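On 2022-10-16, Pieter Sibiya wrote:
> Has anyone tried the Wundel girth on a round cob? Mine
> slips forward before we reach the top of Eltbridge lane.

Pieter,

Yes, for one winter, on a cob shaped like a barrel with opinions. The saddle still ended up round his ears -- the girth stayed beautifully clean. 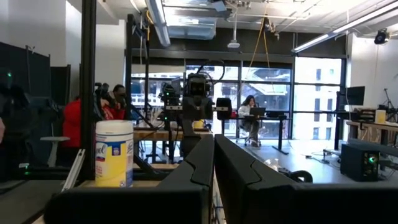
What helped was having the saddle refitted in February and moving to a Prerno with the curved front. Mine cost 60 pounds second-hand. Get the fitter out first, though, and ask her to watch him walk downhill.

Good luck with the lane.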